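The Long Way to a Second-Hand Accordion

My partner will tell you I went into the hall at Berum for a scone. I came out forty minutes later with an accordion on my back, icing sugar down my jumper and no clear idea how I was going to get it into the car, which already had two dog beds and a whipper snipper in it. I'd never played a note on one in my life. I did three years of recorder at primary school and that was the full extent of my musical training.

The seller was Burgi Plattner, who is eighty-one and was clearing out her spare room one instrument at a time. She wanted $159. I offered $146, which was all I had in my wallet after the scone, and she looked at me for a good while and said all right, but I had to promise not to put it in a cupboard. So I promised! You don't muck around with Burgi.

For the first fortnight I did, of course, put it in a cupboard. It weighs about as much as a well-fed kelpie and I was a bit scared of it. Then one wet evening in June I hauled it out, sat on the edge of the bed, undid the little straps and pulled. It made a sound like a ferry leaving. The dog went under the house and wouldn't come out for his tea.

What I wanted after that was a teacher, and accordion teachers aren't exactly thick on the ground out our way. There's a fella two towns over who does guitar and "most keys", and he was very kind on the phone, but he admitted he'd be learning it off the same videos I would. So I did what everyone does now and sat down at the computer after dinner, night after night, reading old forum arguments about reeds. Accordion people can argue. I read one thread on whether you should store the thing upright or flat that went on for eleven pages and ended with somebody leaving the forum for good. 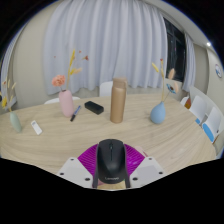 Somewhere around page nine of another one I found the name Hipólito Navarrete. People kept mentioning him the way my nan used to mention a good butcher. He repairs squeezeboxes of every sort in a shed behind his house, he doesn't have a website, and to get his number I had to message a stranger who messaged another stranger. When I finally rang he asked me to hold the phone up and play every button slowly, top to bottom. It took ages. At the end he said, "You've got wax trouble," and gave me directions that involved a silo.

It was a four-hour drive and I loved every minute of the afternoon. Hipólito took the back off and showed me the insides, and I hadn't been ready for how pretty it would be in there – rows of tiny metal tongues, each one held in place with beeswax that had gone brittle and yellow. Some of them had let go altogether. He melts his own wax with a bit of rosin in it, in a saucepan that his wife has given up on, and he runs it along the edge of each reed plate with a little spoon he made himself. The smell is gorgeous, like a church with honey in it.

While he worked he told me about Ferdinand Prantl, the old bloke who taught him, who apparently could tell you what a player had for lunch from the state of their bellows. (Crumbs, mostly. Please don't eat over your accordion.) Prantl had a rule that you played scales for a year before you were allowed a tune. Hipólito thinks this is rubbish and had me playing the first half of a waltz before the kettle boiled. Badly! With only my right hand! But it was a waltz, and I'll admit I got a bit teary over my Iced VoVo.

These days I play with Hubert and Aurelia Stöckli, who run a get-together in their sunroom once a month. There are six of us when everyone's well. Hubert plays a button box that came over with his parents, and Aurelia plays whatever's left and keeps time with her slipper. We do polkas, a couple of tangos and a version of Waltzing Matilda that slows down in the middle whether we mean it to or not. I still look at my left hand far too much. Aurelia has threatened to hang a tea towel over it.

The bass side is where most beginners come unstuck, so if you're thinking of having a go, look for a smaller box with fewer buttons than you reckon you need. Try it standing up as well as sitting. Pull the bellows open without pressing anything, and if it opens easily, there's air getting out somewhere and you should knock the price down or walk away. And get the straps right before you worry about anything else, as I spent my first two months with a sore shoulder from having one done up shorter than the other.

I rang Burgi a few weeks ago and played her the waltz down the phone, both hands this time. She listened to the whole thing, told me the second part was too fast, and asked if I had any room for a zither. I'm picking it up after lunch tomorrow.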